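Spanning Tree Convergence on a Small Campus Ring
Network Lab II, final report
Thursday, August 23, 2018

1. What we set out to do

Measure how long a ring of switches takes to recover when one link goes down. Classic spanning tree first, then rapid spanning tree on the same gear. The layout is borrowed from the Pralcombe building – a ring with a redundant uplink. We rebuilt it in the lab with 4 switches, all Dulon, same firmware on every one.

A ring with no loop protection is a bad idea. Ethernet frames have no hop limit, so a broadcast that gets into a loop keeps going around until a link is pulled or the switches choke. Spanning tree fixes this by blocking one port. When a link dies, the blocked port has to open up, and the time that takes is what we wanted to know.

2. Setup

Switch A forced to be root by lowering its bridge priority. B and D connect to A, C sits opposite. Blocked port ends up on C, on the side facing D. All links same speed so the path costs come out equal, tie goes to the lower bridge ID. We checked this by hand before every run after the first day, when somebody had left the priorities at default and D won the election. Those runs are thrown out.

Test traffic came from Stelance, running on a laptop at A and another at C. One small numbered packet every ten milliseconds. Lost numbers on the receiving side give the outage time. Crude, but it doesn't depend on the clocks of the two laptops agreeing. Frame captures taken off a mirror port on C.

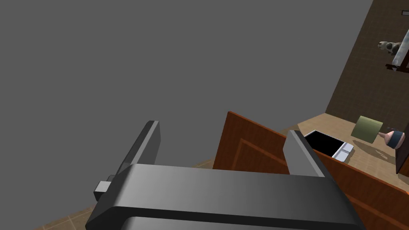

Figure 1. Open two-finger gripper, simulation view.

3. Classic spanning tree

Default timers: hello 2 seconds, forward delay 15, max age 20. Pulled the cable between A and B, then plugged back in and waited for things to settle. Repeated with the B to C link.

The A to B cut is the direct case for B only. C does not see its own link go down, it just hears worse BPDUs from B and ignores them until max age runs out. Then listening, then learning, then forwarding. Longest outage we saw lost 2,594 packets in the first batch before we stopped the run too early, so treat that one as incomplete. The B to C cut is faster, C loses its root port directly and skips the max age wait. Still two forward delays.

4. Rapid spanning tree

Same cables, same pulls. The handshake between neighbors replaces the timers, and recovery was short enough that our packet spacing became the limit. Most runs lost a handful of packets, a few lost none we could find.

One odd thing. With the laptop port on C not set as an edge port, the traffic stopped for much longer, close to the classic numbers. The laptop never answers the proposal so the port falls back to the old timers. Setting it to edge fixed it. This took us most of an afternoon and should of been in our plan from the start.

5. Captures

The mirror port gave us 2,170 BPDUs from the classic runs and 1,691 from the rapid runs. Don't compare the two directly, the runs were different lengths. What is useful is the flags field. In the rapid captures you can follow proposal and agreement port by port, and the topology change flag right after.

6. Problems

Tijani, the script we used to sort the captures, drops frames with a bad timestamp without saying so. Found late. We re-sorted everthing by hand for the rapid runs, not for the classic ones.

7. Left to do

More VLANs, one tree each. Also a root failure test – we only ever cut links, never powered off A.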